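Rirkcombe Robotics Laboratory
4 October 2022

1/ The laboratory has completed the first stage of its comparison of two hand-held grippers, the Tekin and the Zikska. A short thread on the method and early results follows.

2/ Operators recorded 3,800 grasps on household textiles and clothing. Both tools carried the same wide-angle camera, mounted at the same height and set to the same exposure.

3/ On cotton and fleece, the two tools performed alike. Differences appeared with leather and coated fabrics, where the Zikska fingers lost their hold in 418 trials. The Tekin fingers did so in 271.

4/ Finger stiffness is the likely cause. The softer Zikska fingers spread under load when a thick fold enters the jaws at an angle. We will repeat these trials with a harder insert before drawing a firm conclusion.

5/ Zippers and snaps remain difficult for both tools. A grasp that closes on a zipper is scored separately from one that closes on leather alone, and the two should not be pooled.

6/ Camera placement also matters. Moving the lens back by 5 millimeters kept both fingertips in view through the full closing stroke. The Skidetti controller required no change.

7/ The second stage will cover bags, belts and heavy outerwear. Results are expected in December. Groups wishing to receive the scoring sheet may write to the laboratory office.

8/ From the leather trials:
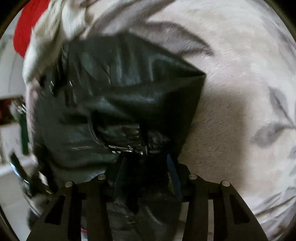
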